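그리퍼 비교 시험, 자주 묻는 질문
읽는 시간 3분

작성 Kristine Villanueva, 2018년 8월 12일

Pumeo와 Mandale 중 어느 쪽이 낫습니까?
아직 답하지 않겠습니다. 제조사 자료만 보면 둘 다 못 잡는 물건이 없습니다. 저희가 지금까지 집계한 파지 시도는 166회이고, 이 정도로 순위를 매기는 글은 저라면 믿지 않습니다.

왜 하필 마커펜입니까?
가늘고 잘 구르고, 손끝이 조금만 어긋나도 돌아갑니다. 정육면체 블록으로 찍은 홍보 영상은 이제 그만 봤으면 합니다. 블록은 웬만한 그리퍼면 다 잡습니다.

양팔이 꼭 필요합니까?
대부분의 작업에는 필요 없다고 봅니다. 뚜껑을 다루는 작업은 예외입니다. 한 팔이 몸통을 쥐고 다른 팔이 뚜껑을 맡아야 하는데, 고정 지그를 쓰면 한 팔로도 된다는 반론이 있고 저도 반쯤은 동의합니다. 다만 지그 제작비를 빼고 계산한 견적서가 너무 많습니다. 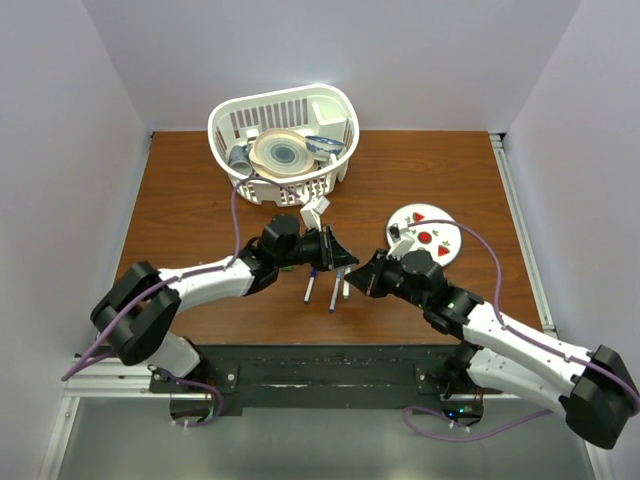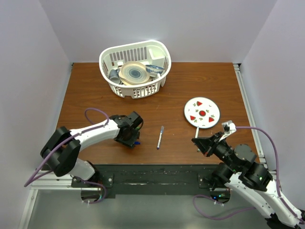
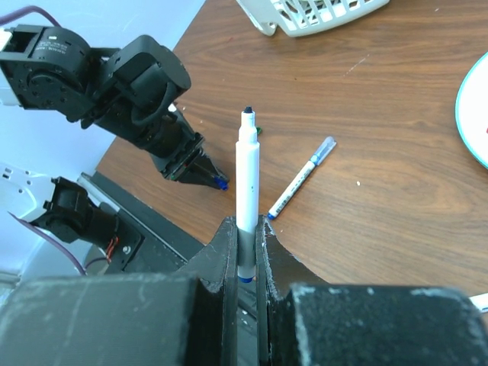
마커 작업 중인 양팔 작업대. 마지막 사진은 손목 카메라 시점.

손목 카메라만 있으면 되지 않습니까?
Villa 쪽 영업 담당자가 그렇게 말하더군요. 손목 카메라는 손끝과 물건 사이를 보기에는 좋습니다. 그러나 반대쪽 팔이 어디까지 들어왔는지, 팔꿈치가 무엇에 닿을지는 고정 카메라 없이 판단하기 어렵습니다. 저희는 둘 다 씁니다. 한쪽만 고르라면 고정 카메라를 남기겠습니다.

손끝이 닳으면 결과가 달라지지 않습니까?
달라질 수 있다고 보고 기록합니다. 사진의 손끝에도 긁히고 이가 나간 자국이 보입니다. 새 손끝으로만 잰 수치는 납품 첫 주의 수치일 뿐입니다. 마모가 미끄러짐에 얼마나 영향을 주는지는 따로 재지 않았으니 묻지 말아 주십시오.

접시와 그릇도 시험합니까?
예정에는 있습니다. 마커에서 얻은 성공률을 접시에 그대로 옮겨 적는 일은 하지 않습니다. 무게도 잡는 자리도 다릅니다.

Notberg 제어기로 바꾸면 빨라집니까?
6월에 두 번 바꿔 달아 봤는데 체감할 만한 차이는 없었습니다. 설정을 잘못했다는 답변을 받았고, 올바른 설정값은 아직 받지 못했습니다.

성공은 어떻게 판정합니까?
들어 올린 뒤 7초 동안 떨어뜨리지 않아야 합니다. 잠깐 들린 것은 실패로 적습니다.

원본 기록을 받을 수 있습니까?
실패한 시도까지 포함해서 드립니다. 성공 장면만 편집한 영상은 만들지 않습니다.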